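首页 | 通讯 | 住户服务 | 维修预约 | 历期目录 | 联系我们

Vuvska公寓管理处《住户通讯》
2023年9月10日
本刊编辑室

淋浴间日常养护及毛巾使用须知

Bernport院区各楼层的淋浴间翻新工程已分批交付使用。新淋浴间以转角式弧形玻璃淋浴房为主,墙面采用浅色大理石纹饰面板,角落设金属置物架。入住登记期间,管理处陆续收到住户来函,询问玻璃水渍、滑轨异响及毛巾领用等事项。现将有关要求统一说明如下,请各位住户对照执行。

一、玻璃门的清洁

本市自来水硬度偏高,水珠在玻璃上自然风干后会留下白色斑点,时间一长便难以去除。住户每次淋浴结束后,请先用花洒以清水冲淋玻璃内侧,再用刮水器自上而下刮净,最后以干毛巾擦拭边缘。弧形玻璃不宜使用过宽的硬质刮板,各楼层服务间备有软胶刮水器,可凭房卡借用。

已形成水垢的部位,可将白醋与清水按1比3调配,喷洒后静置2分钟,再以软布擦除并用清水冲净。请勿使用钢丝球、百洁布粗糙面或含研磨颗粒的去污粉。去年更换下来的旧玻璃中,有相当一部分并无破损,仅因表面划痕过密而无法继续使用。

二、铝合金边框与镀铬配件

边框、拉手及置物架以中性清洁剂擦拭即可。含氯漂白剂和强酸性洁厕剂会损伤表面镀层,严禁使用。清洁剂请先喷在布上再行擦拭,避免药液渗入边框接缝。拉手与旋钮根部容易积存皂垢,可用旧牙刷轻刷,随后擦干。

推拉门体时,请握住拉手平稳移动,勿以手掌推压玻璃中部,也不得在拉手上悬挂湿衣物、浴袍或洗漱包。下方滑轨每周清理一次,重点清除毛发。如发现门体歪斜、滚轮脱出或有明显摩擦声,请停止使用,并通过维修预约栏目报修。住户不得自行拆卸滚轮及限位配件。

三、墙面饰板与角落置物架

墙面饰板表面平滑,一般用湿毛巾擦拭后再以干毛巾收水即可。阴角处通风较差,是霉斑多发的位置,擦拭时应多停留片刻。密封胶若出现发黑或开裂,由管理处安排人员重新打胶,请勿以胶带覆盖。

角落置物架供放置洗发、沐浴用品,不宜堆放大容量瓶装清洁剂。剃须刀片等锐利物品请收入盒内。退房时,置物架上的个人物品应全部带走,逾期遗留物品由服务间代为保管13天,期满按弃置物处理。

四、毛巾的领用与更换

本季度起,院区统一配发Hundico白色毛圈毛巾,替换原有的混色毛巾。身体用巾与清洁用巾分开管理:身体用巾存放于房内毛巾架,清洁用巾存放于服务间下层柜内,缝有灰色标签。两类毛巾不得混用,亦不得混洗。

清洁用巾用后请投入服务间回收桶,不要搭在玻璃门上沿或边框上晾晒。湿毛巾长时间贴附边框,会使接缝处持续受潮。送洗业务由Gavalas洗涤中心承接,洗涤温度不低于40摄氏度,不添加柔顺剂。柔顺剂会降低毛圈的吸水能力,擦拭玻璃时也容易留下油膜。自行清洗毛巾的住户,请参照同一标准办理。

五、通风

淋浴后请保持玻璃门开启,并打开排风扇,待墙面水珠基本消退后再行关闭。进入供暖季后,浴室门窗长期紧闭,潮气不易排出,请各位住户尤加注意。

管理处将于11月对各楼层淋浴间进行例行检查,内容包括门体运行、密封胶状况及排水情况。检查安排将提前张贴于电梯厅公告栏,住户无需在场等候,但应事先收好贵重物品。对检查时间有特殊要求的,请在公告张贴后向前台书面提出。

本须知自刊发之日起施行,此前张贴于各楼层的旧版浴室使用提示同时作废。

订阅提示:您收到本通讯,是因为您在入住登记时选择了电子邮件通知。如需更改接收方式或退订,请登录住户服务页面办理。
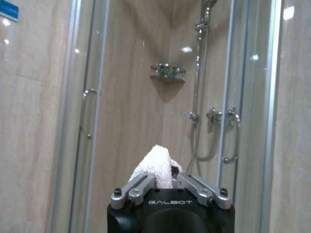
转角淋浴房与白色毛巾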